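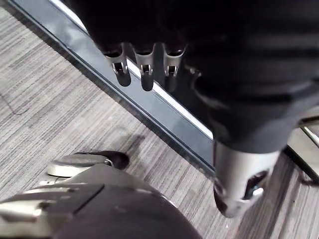 Vinegar ruined my son's chin strap, so please stop telling people to soak everything in it, a reader wrote under my August post about football laundry. Fair enough! I went back and looked, and I did say "soak the lot," which was lazy of me. The snaps on a chin strap are metal, they sat in there overnight, and they went rusty. I've taken that line out, and this is the long version I should have written in the first place.

I have two players in the house, one in high school and one still in the youth league over in Firnonstead, so between August and the end of the season my laundry room is basically an equipment room with a cat in it. Most of what follows I learned by wrecking something.

The bag

Start with the bag. If the bag stinks, clean gear will stink by the time it gets to the field. I turn ours inside out over the tub, shake out the rubber crumbs from the turf (do NOT let those go down the drain, I've had the plumber out for that), then go over it with a nail brush and a squirt of dish soap in warm water. Rinse with the hand shower and hang it upside down from the curtain rod with the zippers open.

Don't put it in the dryer. The stiff panel in the bottom of ours curled up like a potato chip and never lay flat again.

We have the big Farard duffel now and I like it fine, except the end pocket has no vent. I leave a balled-up sheet of newspaper in there with the cleats.

Shoulder pads

These are the ones that scare people off. You really can wash them at home, but they can't go in the machine and they shouldn't sit under water. I lay them on an old towel on the back steps, mix a little baby shampoo in a mixing bowl of lukewarm water, and wipe down the foam side with a washcloth, wringing it out a lot. Then again with plain water. For the hard shell, same thing, and an old toothbrush around the rivets and under the straps where the dirt packs in.

Stand them up in front of a box fan afterward, and not in the sun all day. My first set got left on the deck rail for a whole weekend and the plastic went chalky.

If they still smell once they're dry, give it another go before you reach for a spray. Sprays on top of sweat just smell like flowers and sweat.

Helmets

Read the label inside first, and if the helmet belongs to the school, ask before you do anything at all. Ours lets us wipe with mild soap and a soft cloth and that's it. Bleach is out, and so are glass cleaner, paint thinner and sticker remover on the shell, no matter how bad last year's decals look. Some of that stuff can weaken the plastic and you'd never see it.

The chin strap comes off and gets washed by hand in the sink. Two minutes with dish soap, rinse, and dry the snaps with a towel right away. That's my whole method now, and I'm sorry again about the vinegar.

Pants and jerseys

Okay, grass stains. I've tried everything. What works for us:

Knock off the dried mud outside. Wet mud just gets pushed in deeper, so if it comes home wet, I let it dry and hit it with a brush in the morning.

Rinse from the back of the fabric in cold water. Cold! Hot water on a bloody elbow patch and you own that stain for life.

Rub in liquid laundry detergent with your fingers and leave it half an hour. On white pants I follow with a soak in oxygen bleach, the powder kind, for as long as I can stand having the sink tied up.

Wash on cold with the jerseys inside out, fasten any Velcro, and skip the fabric softener. It leaves a film on stretchy fabric and the smell gets trapped underneath. I didn't believe this until I stopped using it, and within a few washes the practice shirts were so much better.

Pull the pads out of the pants first. I know. But I've washed thigh pads on heavy cycle more than once, and one of them came apart and I was picking foam out of the filter until supper.

Air dry everything. The dryer cracks the numbers, and a replacement jersey in our league is $80.

Cleats

Bang them together outdoors, pull the insoles, and scrape between the studs with a Popsicle stick or a butter knife you don't love. Insoles get hand washed with baking soda made into a paste. Stuff the shoes with newspaper, change the paper before bed, and they'll be dry by morning unless it really poured.

While they're drying, check the studs if yours screw in. I keep the little wrench on a hook by the door, and a bit of old T-shirt for wiping the threads. Snug is plenty. I stripped one by leaning on it and ended up buying a whole new pair in the middle of the season.

For the scuffed plastic on the toes I use 400 grit sandpaper, wet, with hardly any pressure. It won't look new, but the loose burrs come off and they stop catching on the bag lining.

Mouthguards

Cool water and a toothbrush, every time. Hot water softens them and then they don't fit. Let it dry before it goes back in the case, and poke a few holes in the case if it hasn't got any. I also throw the case itself in the top rack of the dishwasher, empty (check that it's empty).

Somewhere to hang it all

We had a chair for this, and then the chair couldn't be sat in. I built a drying rack out of a closet rod and two Grunden shelf brackets screwed into the studs next to the washer. Get into the studs. Wet pads are heavy and mine came down with a crash at 7 in the morning when I'd only used drywall anchors. Put a boot tray underneath, and space the hangers so air can get between. A cheap clip-on fan pointed at the middle makes a huge difference in October when everything is damp anyway.

What I still haven't figured out is gloves. The sticky kind lose their grip however gently I wash them. A damp cloth on the palms seems to bring it back for a game or so and then it's gone again. If you've got something better, put it in the comments, and tell me what kind of gloves they were!

Updated 27th October to fix the chin strap advice.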